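Section 4. Setting Up Redirects Before a Site Move

This section explains how to prepare, load and test redirects in Zustix when a website changes its address, its page structure or its content management system. Complete Section 3 (Connecting a Property) before you begin. The steps apply to accounts on the Standard and Agency plans. Accounts on the Starter plan can view redirect maps but cannot publish them.

4.1 Before You Start

You will need the following:

Administrator access to both the old site and the new site
A full crawl of the old site, completed within the past 30 days
Write access to the server or hosting panel where redirects will be stored
A list of any pages that will be removed and not replaced

Note: Editor access is not sufficient. An editor can build a redirect map, but the Publish button will remain gray until an administrator approves it.

4.2 Exporting the Old Addresses

1. Open the Zustix dashboard and select the old site from the Properties menu.

2. Choose Crawl, then Address List.

3. Set the status filter to 200 and 301. Leave the other boxes clear.

4. Select Export. The file is saved in CSV format, with one address per line.

5. Open the file and confirm that the first column is headed "source". If the column has another heading, rename it before you continue.

An export file may hold up to 1000 addresses. Larger sites are divided into several files, numbered in order. Do not combine these files by hand. The import tool reads them as a set and will reject a file that exceeds the limit.

4.3 Building the Redirect Map

1. Select Redirects, then New Map.

2. Enter a name for the map. Use letters, numbers and hyphens only.

3. Upload the address file or files from 4.2.

4. Select Suggest Matches. Zustix compares the title, main heading and body text of each old page with those of the new site and proposes a destination.

5. Review each proposed match. Matches with a score of 93 or higher are marked in green and may be approved as a group. All others must be approved one at a time.

6. For any page with no suitable destination, choose Mark as Removed. The server will then return status 410 for that address.

Caution: Do not send all unmatched pages to the home page. Search engines commonly treat such redirects as errors, and visitors who follow an old link will not find what they expected.

Worked case. When the Ulemlow catalog site was moved to its present address, the export listed 362 addresses. Product pages kept their names and were matched as a group. The older help articles had been merged on the new site, and each was assigned by hand to the article that now covers its subject.

4.4 Checking for Chains and Loops

A chain occurs when one redirect leads to another. A loop occurs when a redirect leads back to its own starting point. Both slow down crawling, and a loop prevents the page from opening at all.

1. With the map open, select Validate.

2. Wait for the progress bar to close. Do not leave the page while validation is running.

3. If chains are reported, select Flatten. Each old address will be pointed directly to its final destination.

4. If loops are reported, open each entry and correct the destination. Loops are not repaired automatically.

5. Select Validate again and confirm that the report shows no entries.
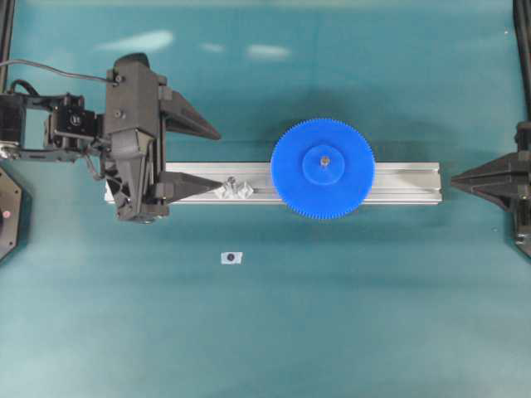
4.5 Publishing the Map

1. Select Publish, then choose the server type. Sites hosted through Tostier should select Managed Host and enter the site key shown in the hosting panel.

2. Select Test Mode. The map becomes active for signed-in administrators only.

3. Open at least ten old addresses, including the home page, and confirm that each one leads to the correct page.

4. Select Go Live and enter your password when prompted.

Note: If the site uses the Sinaga caching module, clear the cache as soon as the map is live. Cached copies of the old pages may otherwise be served until they expire.

4.6 After Publishing

Submit the new sitemap as described in Section 5. Keep the redirects in place for at least one year. Changes in ranking during the first weeks are common and do not by themselves indicate a fault in the map.

Review the Not Found report weekly for the first two months. Add any missed address to the existing map; do not create a second map for the same property.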